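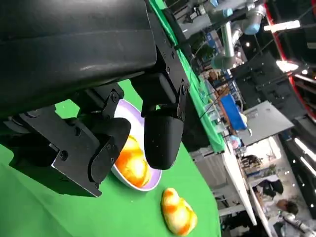
Re: [table-service] Rolls, side plates and the green cloths

From: Anjani Krishnan
To: table-service list
Cc: Yevhen Vakulenko

Yevhen, answers below in the order of your points, with your text left in so that people who joined after the last round can follow. The photo at the top has one roll on the plate and one directly on the cloth, so both of the cases you raise are in it.

Yevhen Vakulenko wrote:
> 1. The August menu has the rolls going out on the rimmed side plates. I
> would drop the plates and put the rolls straight on the cloth, as we did
> at Eltley. It saves 400 plates to wash per sitting and the table looks
> less crowded.

I would keep the plates. Washing is a fair objection, but 400 plates is four more rack loads on top of the dinner plates, and the machine is idle during the main course anyway. Against that, a roll with any butter or egg on the outside marks the fabric. On a white cloth the mark comes out in a hot wash. The green will not take a hot wash without fading, and we have already had to retire several cloths for uneven color.

Eltley is a poor comparison. The cloths there were a coated fabric and could be wiped down between sittings. Ours are uncoated and have to be laundered every time something gets on them.

If the table is crowded, the first thing to remove is the second water glass.

> 2. The lavender rim was chosen for the old gray cloths. Against the green
> it looks accidental. Has anyone asked Sasine whether they still make the
> plain white version?

I asked. They do, same diameter, same foot ring, and they stack with the ones we have. The price per plate is fine. The minimum order is 3,000, which we can't store at Vustetden and don't need.

On the color itself I disagree, though not strongly. The rim is purple enough to separate the plate from the green, and the center is white, so the roll has a neutral background. A plain white plate gives you a harder contrast with the cloth and shows every crumb. Esperanza Bravo set one table each way in the spring and people could not agree on which they preferred. I would leave this alone until we have enough breakages to justify an order.

> 3. Color of the rolls. The last batch from Kalniņš was very orange, and
> patchy. Some had dark spots and some were nearly yellow on one side. Is
> this the dough or the glaze?

Mostly the glaze, as far as I can tell. There is pumpkin puree in the dough, which accounts for the general orange and yellow. The patchiness has at least two possible sources:

a) Egg wash applied too thick. It runs down, collects in the low parts of the surface and browns there first. The spots come out with soft edges.

b) Rolls set too close on the tray. The sides shield each other and stay yellow. This shows up on the long shape more than on the round one, because there is more side to shield.

Look at the roll lying on the cloth in the photo. It is one of the elongated ones, with darker orange patches over the surface. I would not send it back. The question is how much variation we accept within a single basket, and we have never written that down. My proposal is that a roll passes if there is no black and no raw-looking area, and that we stop sorting by shade. Oleksandra Pylypenko logged 1,583 rolls over the last run of dinners and found no link between shade and what came back uneaten. What did come back was the long rolls in general, whatever their color, and I suspect they are simply too big to go with soup.

For the next order I have asked the bakery for three changes:

- wash thinned with milk, one coat, brushed along the length of the roll
- wider spacing on the tray for the long shape
- tray turned once, halfway through the bake

If the patches are still there after that, the oven is the next suspect and we would need to ask which deck ours are baked on.

> 4. Position of the plate. The sheet says "left of the forks", but people
> set it anywhere between there and the middle of the table. Can we have a
> measurement?

Yes. For the revised sheet:

Set the side plate to the left of the outermost fork with a gap of 2 cm. Line up the lower edge of the rim with the lower end of the fork handles. The butter knife goes on the right side of the plate, vertical, blade facing left. The roll goes in the center of the plate, and a long roll lies parallel to the table edge.

On the tables by the aisle there isn't enough width for this with the full set of forks. Move the plate up so that it sits above the forks – same 2 cm gap, measured from the tines. Do not let it slide inward to the dinner plate position. That space stays clear until the first course.

> 5. Cloth edges. Maksym says the hems are being folded under in some places
> and left hanging in others.

Maksym is right. They should hang. Folding under makes a ridge along the edge of the table, and a plate placed half on the ridge rocks. If a cloth is too long for the table, swap it for a shorter one from the second shelf and put the long one back in the bag marked for the head table. Please don't pin them. I found two pins in the laundry last time.

One more item that wasn't on your list. Rolls that end up on the cloth during setting should be left out of service, even when the cloth is fresh. Put them in the kitchen tub for breadcrumbs. The sheet currently says nothing on this and I have seen people put them back on the plate.

Open points, then: whether the aisle tables get the alternate position all the time or only for three-course menus, and whether we switch the soup course to round rolls. Maksym Hladun has the aisle measurements and can answer the first. For the second I need a price from the bakery, which I should have by Saturday.

If you have changes to the wording in point 4, send them to the list and not to me directly, so there is one copy of the discussion. I will print the sheet once the spacing is agreed.

Anjani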